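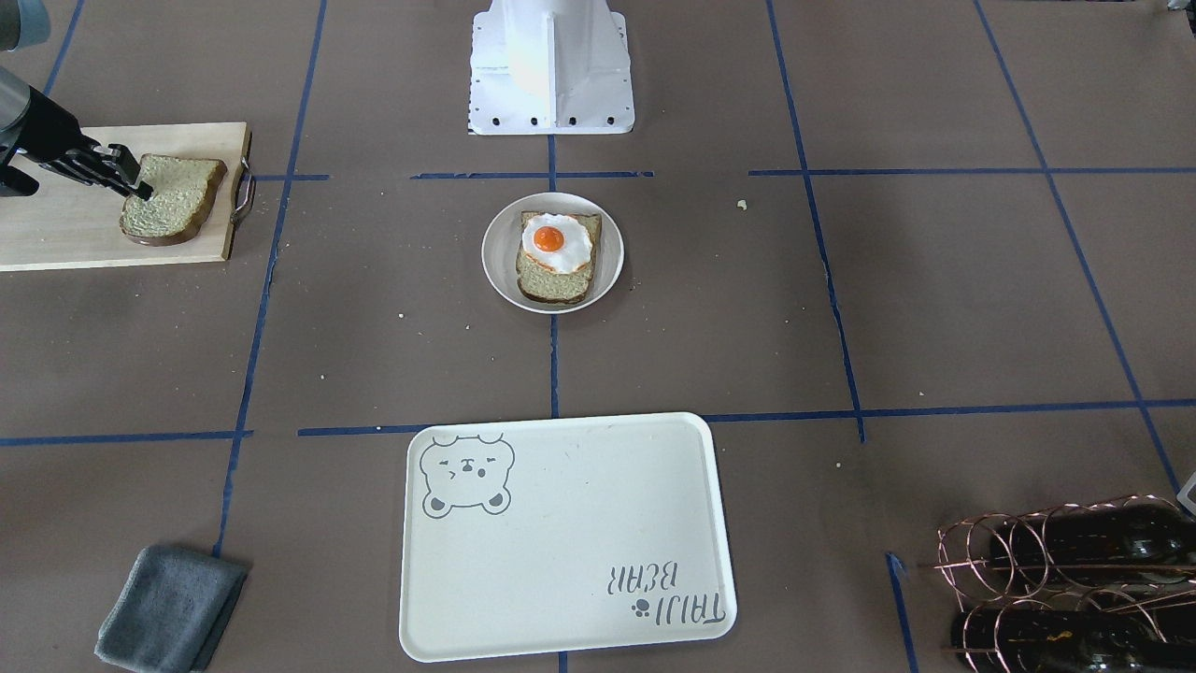

Contos | Ficção breve

Raluca Ghiță chegou ao dia aberto da Clarner às 8 da manhã, antes dos outros visitantes, com os sapatos ainda molhados da chuva de outubro. Vinha de Histunstead, no autocarro, e trazia no bolso o convite que era para o pai.

O pai tinha feito pão durante mais de 20 anos. Dizia que uma fatia se conhece pelo peso, com os olhos fechados.

— Pode aproximar-se até à linha — disse o rapaz da demonstração.

Ela aproximou-se. O braço desceu sobre a tábua de madeira clara e os dois dedos pretos apertaram a fatia. No prato branco, outra fatia já tinha o seu ovo estrelado, com a gema cor de laranja. Havia migalhas na superfície castanha, e Raluca teve vontade de as juntar com a mão, como em casa.

— Ele sabe quando aperta demais? — perguntou.

O rapaz pensou um pouco.

— Estamos a ensinar-lhe isso.

Atrás dela, um senhor de Wiriya quis saber o preço. Raluca não ouviu a resposta. Olhava para a côdea e lembrava-se do pai, que no primeiro emprego, em Skullisach, estragou três fornadas e chorou no armazém.

— Tenha paciência com ele — disse ela, por fim.

O rapaz sorriu, sem perceber bem, e deu-lhe um folheto. Ela dobrou-o e guardou-o junto do convite.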